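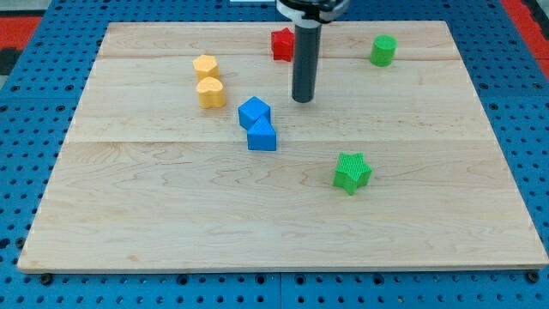 Block table, rod finger fitted. Maple-look board on the blue pegboard.

How to run the block-pushing table at an open day

Wrote this up fast after the Hetandale open day, 24 January 2019, so whoever runs the next one in February doesn't start from zero. Corrections to Gilmar Queiroz please, not to me, he keeps the master copy.

What you need

- arm, already mounted and homed
- the rod finger (gray, round tip). Not the two-jaw one, leave that in the drawer
- wooden board
- plastic blocks, mixed shapes. Blue, green, yellow, red
- laptop with the Brondex panel installed
- spare laptop. Really.
- tape for the floor line

Night before

Charge everything. Load the push program, not the pick-and-place one, they have nearly the same name. Push program is the one ending in 2. Run it with no blocks out, full cycle, watch the tip. It should travel over the board without touching wood. If it scrapes, redo the height setting, don't bend anything.

Print the word list. Visitors pick a sentence from it, you type it in. "Push the blue cube to the green star", that kind of thing. Large type, people read it from the far side of the floor line.

Setting up the table

1. Board flat on the pegboard. Push down on each corner. Any rocking, fix it now, you won't get a chance later.

2. Check the height again. Yes again. Moving the board changes it.

3. Blocks out. Keep them to the middle and the far half, leave the front mostly clear so there's somewhere to push things to. A loose spread is good. One or two pairs touching is fine and gives people something to talk about, because the arm has to get them apart.

4. Stand everything on a flat base. The star and heart shapes sit fine standing on a flat face. Cylinder upright, or it rolls and you're crawling under the table.

5. Blue blocks on blue pegboard are hard to spot if they fall off. Count them back in at the end.

6. Park the arm with the tip in open space above the board, clear of all the blocks. Start every group from there.

7. Tape the floor line. Kids' toes go over it, so put it farther back than you think.

Running a group

Keep it to ten minutes. We tried fifteen with the first lot from Sales and they drifted off to the coffee.

Start moving straight away. Talk while it moves. One short push first, single block, nothing near it. The green star in open wood is a good opener. Then take a sentence from the crowd.

Order that worked for us:

- one easy push
- one visitor sentence
- separate two blocks that are touching
- questions
- last visitor sentence, let a kid choose

Say out loud what the arm is going to do before you press go. Hand stays by the stop button teh whole time. If someone leans in, stop, wait, smile, carry on. No telling off.

Speed setting: 74 on the panel. At 100 it looks great and knocks blocks off the board. Fine for a video, bad with a crowd.

When it goes wrong

Block on the floor. Stop, pick up, put it back anywhere, go on. Doesn't need its old spot.

Tip comes down on top of a block. Stop. Raise by hand from the panel, 2 clicks, then home it. Don't pull the rod sideways, it's only clamped at the top.

Two blocks wedged together and just sliding as one. Happens with the flat-sided ones. Push at a corner instead of the middle of a face. If that fails, ask a visitor which way they'd come at it. Good for five minutes on its own.

Panel freezes. Swap laptops. Do not restart it in front of people, it takes forever.

Arm picks the wrong green. The cylinder and the star are both green so "push the green one" is a bad sentence. Always say the shape. It's on the word list but people ad lib.

Questions you'll get

Can it pick things up? Not with this finger. It pushes.

Is somebody driving it? Sometimes. Tell them which mode you're in, they like to know.

How much practice has it had? We say 1,000 short runs on this table. That's the number on the Erkora sheet, stick to it.

Can I have a go? Ask Gilmar on the day. Adults yes if the group is small, one at a time, seated at the laptop.

Packing up

Arm home, power off, wait for the light. Rod off and into its tube. Blocks back in the tub, count, shapes list is taped inside the lid. Wipe the board with a dry cloth, no spray. Board goes flat on the shelf, nothing on top.

Leave the pegboard where it is. The knobs at the front stay on too, somebody took them off last time and we lost an hour recieving replacements from upstairs.

Write down anything that broke on the sheet by the door, with the time.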